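From: Fouad Semaan
Date: 17th May
Subject: Re: [cell-rules] Draft 10, cable dressing and bin fixing

Hello all,

thank you for the comments on draft 10. I answer first the question which came from the Norkivport group:

> In section 4 you write that cables at the wrist "shall be
> secured". Secured to what? Our people at Hoxha tie them
> very tight and then axis 6 pulls on the connector. Also, is
> a clamp enough to hold the bin, or do you want bolts?

You are right that "secured" is too weak a word. I propose this text for 4.2: "Cables passing the wrist shall be tied together in one bundle, with a free loop long enough for the full programmed rotation. The ties shall not carry the load of the bundle." The loop must be checked at slow speed, with the gripper at the lowest pick position, before the program is released.
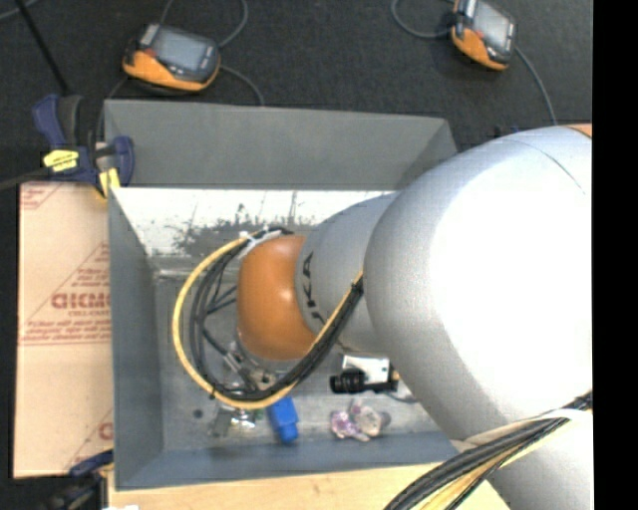 For the bin, I would accept clamps in a test cell, if they are checked at each start of shift and after each collision stop. In production I would ask for bolts or a fixed frame. Please note also 4.5: the clamp handle has to stay outside the path of the arm, and this includes the path of the cables. At Fovuswood we forgot the second part and lost 20 minutes on every restart until we turned the clamp.

One more point is about teach pendants and other handheld devices. The draft says only "within reach of the operator". I would add that their cables must not cross the rim of the bin. Does somebody have an objection?

The Gultero comments (ticket 1308) are not yet included. I will put them in the June version, together with the new numbering.

Best regards,
Fouad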